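漫画下架监测:工作记录
2021年11月26日　记录:Chae-won Kang

接着昨天没弄完的。Runuvent 又发来一份说明,说 Botgate 能“识别平台对政治漫画的隐性压制”。这句话我读了几遍,还是不明白“隐性压制”在他们那里怎么定义。浏览量下降算不算?作者自己删掉的算不算?说明里一个字没提,倒是有一张很漂亮的曲线图,纵轴没有单位。

先按老办法跑。用 Sutanto 图库,共 1605 幅,全是社论漫画,每幅的发布链接、作者、首次抓取时间都在表里。Botgate 报了 9 幅“疑似遭审查”。我逐条去查:

有 6 幅是链接失效,原报纸网站改版,旧地址全部跳到首页。首页打得开,所以我们自己的脚本一直判为“在线”,这个错得认。
有 2 幅作者回信说是自己撤的,其中一位要收进画册,出版社不让网上留大图。
剩下 1 幅,页面返回“因法律要求不可访问”,换了出口再试,结果一样。

最后这幅才值得往下追。把九条全写进“审查事件”的报告,我不会签字。

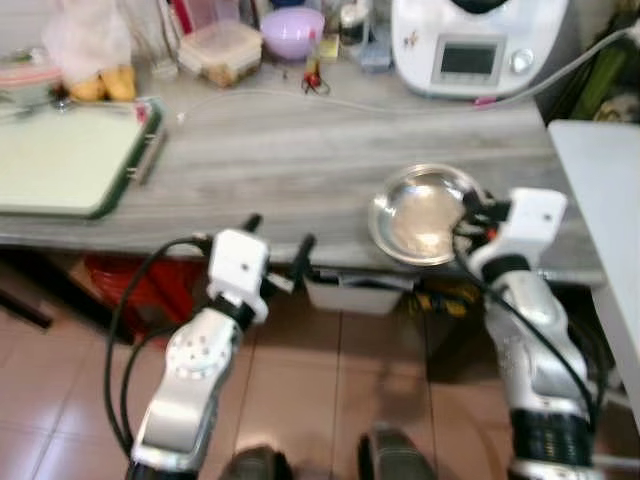

误报从哪里来

猜测:Botgate 只比对图片还在不在,不看页面为什么变了。拿 Dullau 的旧镜像试了一下,把图片文件改名,正文不动,它照样报警。再把图片换成同尺寸的灰块,文件名不变,它就不吭声了。第二种情况麻烦得多,真有人要遮一幅漫画,多半就这么干,页面看上去一切正常。

给 Runuvent 写了信,问他们有没有比对图像内容。回复说“模型会综合多种信号”。哪些信号,没说。又追问一次,还没有回音。

另外不同意他们把漫画和普通配图混在一起统计。配图换掉是编辑部的日常,漫画被换掉就要问一句谁决定的。混着算,比例怎么调都行。 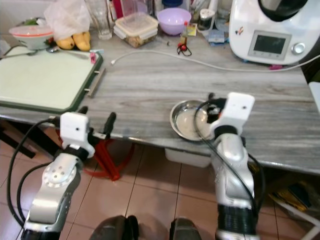
台面,左侧砧板上搁着勺子

关于对外怎么说:评奖的人想要一个数字,放在入围漫画家的介绍旁边。我的意见是不给。我们手里的东西只能说明某个时刻某个地址打不开,至于是谁让它打不开,要靠作者、编辑和法院文件去证实。六月那次就吃过亏,标题写成“作品遭封杀”,后来发现是服务器欠费,更正登在很小的角落里,转发标题的人大概没几个看见。

作者的回信要单独存放,不进共享表。有人在信里提到了编辑的名字。

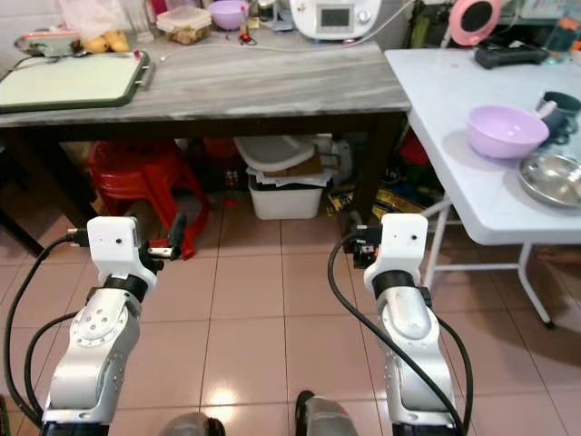 本页最后修改:第 6 版,Chae-won Kang(补“待办”,改错字)

待办

一、链接检查改为比对跳转后的地址,跳到首页的一律标“待查”,不标“在线”。
二、灰块测试再做一遍,改用模糊和裁切,看 Botgate 到哪一步才有反应。现在只试了一种遮法,说它完全看不见内容还太早。
三、那幅因法律要求不可访问的,找原编辑部要通知原文。要不到就写“要不到”,别替他们猜理由。
四、试用期到了之后续不续,等灰块结果。目前倾向不续。

评论

老周:跳转那个问题我去年提过,当时说样本少不用管。
回复(Chae-won Kang):翻到了,是我说的。这次改。

墨点:作者自己撤的也未必就没有压力吧?画册的说法听着太顺了。
回复(Chae-won Kang):有可能,但回信里没有这个意思,我只能照回信记。你要是认识他可以私下问。

小林:灰块测试的脚本放哪了?共享盘里那份跑不起来,少一个配置文件。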